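# Limell two-arm recording kit, after one month of use

July 2022

We bought the Limell kit for teaching small sorting tasks to a learned policy. The kit has two arms with grippers, a camera at each wrist, and the recording program, which is called Lukard and has its own manual. I write this review for people who must record many examples by hand and who want to know how the days with it look.

The assembly took us 2 days. The manual is correct, but the page for calibration comes after the page where you already need it. Read it to the end first.

**Recording.** You start an episode with the foot pedal and you stop it with the same pedal. If the episode was bad, a long press marks it as rejected. I like this very much, because both hands stay on the controls. In June we planned 500 episodes of one task, putting small plastic clips in a bin, and we kept 493 of them. Two of the others were my own mistakes, when I pressed too long. Lukard does not let you take back a rejected mark, and I asked the support for this function. They answered politely that it is on their list.

**Wrist cameras.** For small parts this is the best point of the kit. The last centimeters before the grasp are what a policy needs to see, and a camera on the table often loses the part behind the fingers. The exposure is automatic and can not be fixed in our version. On a glossy table the reflection of the ceiling lamps changes when the arm turns, and then the whole picture becomes darker for a moment. Kári Kragh put a dull mat on his table and has less of this. I have left my table as it is, so the data contains the reflections too.

**Grippers.** They are wide for thin objects. A clip that lies on its side is not easy to take, and a new operator needs some practice. Jytte Stougaard learned it faster than I did. She comes down slowly and closes only when both fingers are level with the part.

**Export.** One session of 14 episodes exports while I get a coffee. File names contain the operator and the task, but not the side of the arm. We had to write this in a separate sheet.

The price is high for a small group. I would still buy the kit again, with a second pedal as a spare.
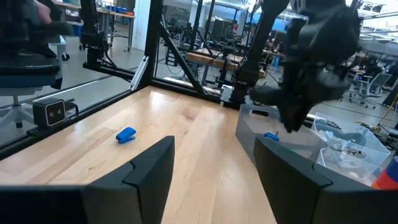

Bjartur Nørgaard asked me if the kit is also good for soft things such as cloth. I have not tried it yet, and when I have enough episodes I will add a section.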